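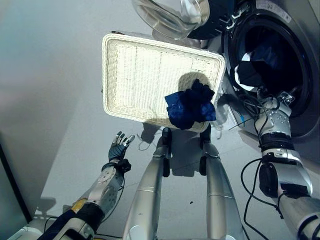 I only went to the Chidiac open day for the free coffee, I swear, and then Tekle Araya waved me over to the laundry demo and I was stuck there until three!

"It's got 900 loads behind it," he told me (proud as any dad). "Ask it for a sock."

So I asked. My aunt Mitiku ran a laundry in Tesberg for 20 years, and I could hear her sniffing all the way from August.

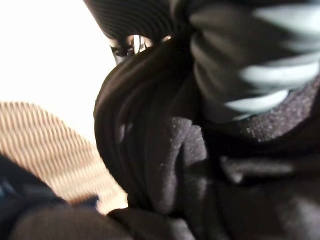
*The pile, from the wrist camera.*

"Which one's the sock?" I whispered at the monitor.

Tekle leaned in, squinted, and took a long drink of his coffee.

"Give it a minute," he said.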